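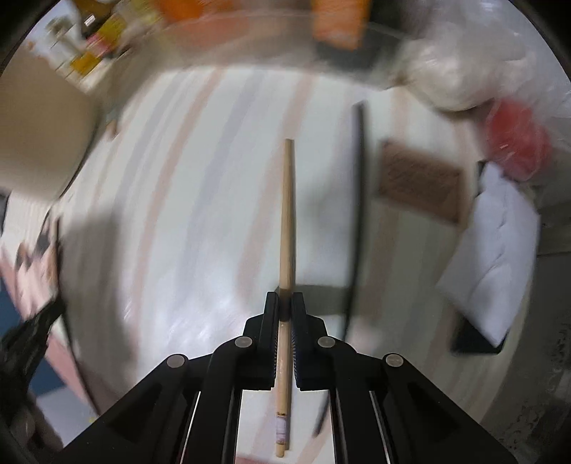 Item 14: stick, label near the lower end. Doormat at right.

Entrance floor, trip and slip check — November
Checked by: Aoife Coughlan
Read by: Usha Alva

11. Walking route free of loose items: NO
A long, thin black rod on the floor. I was told on Sunday that everything had been picked up. I'd like to know who looked.

12. Doormat lies flat: YES, for now
Brown, dotted surface. The Tronell sheet says this type "stays put on any hard floor." I pushed it with my foot and it moved. Recheck after mopping.

13. Floor surface sound and clean: NOT DECIDED
Grayish patch near the rod. Ultan Mulcahy says it's a stain and has always been there. It isn't on his last form. Wipe it first, then we can argue.

14. Sticks and poles labeled: PARTLY
Thin wooden stick, pale, with a small white label or tape near the lower end and a darker band higher up. A label is only useful if it matches the store list, and the list I was given stops at 639. Wood to be checked for splinters by hand. "Looks fine" won't be accepted as a result.

15. Storage rack for long items: NO
Promised in the Pellorach order, along with 40 wall clips. I have seen 2 clips. Ruairí Duggan says the rest are coming. He said so last time too.

16. Light floor easy to see dirt on: YES
Sold to us as a safety feature. I'm not convinced it makes anyone clean it.

Result: not passed. Items 11 and 13 to be done before the door opens, 15 when the clips exist.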